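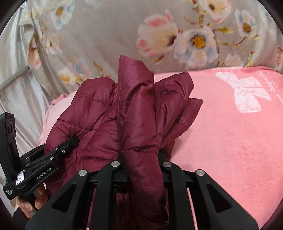
Jinix Soft Goods course pack for school and college clubs
Review by Libor Halás, Sirham College Robotics Club
November 20, 2022

Our club has used the Jinix Soft Goods pack since the start of the autumn term, and I was asked by two other clubs what I think of it. It is easier to write it down once.

The pack is a course on handling clothes and other soft things with two-finger grippers. You get a printed workbook, a teacher's guide, wall cards for the folding sequences and a licence for the labelling program. You do not get any grippers or any clothes. This is written on the order page, but in small letters, and I know of one club which was unpleasantly surprised. We already had hand-held grippers, so for us it was not a problem. We paid 600 pounds for the club licence, which covers 15 students. With more students you must buy the second licence for the full price, and I find this not fair for a group of sixteen.

The course is divided into six units. The first is about towels and pillowcases, then come T-shirts, trousers, shirts with buttons, jackets and finally "free work", in which the students choose the item. In each unit the students first fold with their own hands and write down every grasp. Only then do they take the grippers. At the beginning they found the writing boring, and I also wanted to skip it. We skipped it in unit two and had to return to it, so please do it as the guide says.

The best part is unit five. Padded garments are difficult in a different way from a T-shirt. The fabric is thin and the filling is thick, so two tips that look well placed can hold the shell only, and when you lift, the padding stays behind. The workbook gives a good exercise for this: one person pinches a fold and keeps it upright, the other holds the panel beside it, and they change roles after each attempt. It advises to look for the stitching lines and to grasp near them. Tien-fu Chuang and Aitana Bermúdez from our second-year group made from this exercise their whole term project. Aitana wrote in her notes that a quilted jacket is "a row of small pillows which do not agree with each other", and I have used her sentence in every lesson after.

I must mention the chapter on backgrounds too. It asks you to change the cloth under the garment and behind it, plain ones and patterned ones, and to bring these from home. My students enjoyed this more than I expected. We have now a full shelf of blankets and curtains, and Ramiro Esteban has drawn up a list so that they go back to the correct families in December.

Now the weaker points.

The labelling program is slow. It is fine for the first units, but our project has 3,175 recordings and the list needs a long time to open. There is no way to search by garment, only by date. We keep a separate spreadsheet, and on every device we stick a paper label with handwritten numbers, so we know later which recording belongs to which session. The pack could suggest some system for this, and it suggests nothing.

The wall cards are printed on thin paper. Ours were torn by the second unit. The drawings show always a right-handed person, and I have three left-handed students who had to turn everything in their heads.

The teacher's guide has a few errors. On the page for trousers, steps four and five are in the wrong order. I wrote to Jinix and got a polite answer from Sandra Wainwright with a corrected page on the next day, so the support is good. The corrected page should be on their website also, but I could not find it there.

The timing is optimistic. The guide gives 6 weeks for the complete course, one unit in a week. With two hours per meeting we needed two weeks for shirts and three for jackets, and we have not started the free work. If your club meets once a week, plan a whole term and a bit more.

One more thing for the teacher – the hands get tired. Squeezing a gripper for an hour is more work than it looks, above all for the younger ones. We change places every ten minutes and the person who rests does the notes.

Would I buy it again? Yes, for students of sixteen and older, and if the grippers are already in your cupboard. For younger groups I would borrow a copy and use units one and two. The club in Sirnbridge has offered to lend theirs after the new year, so ask them before you order.

My mark is four from five. I took the one point off for the program.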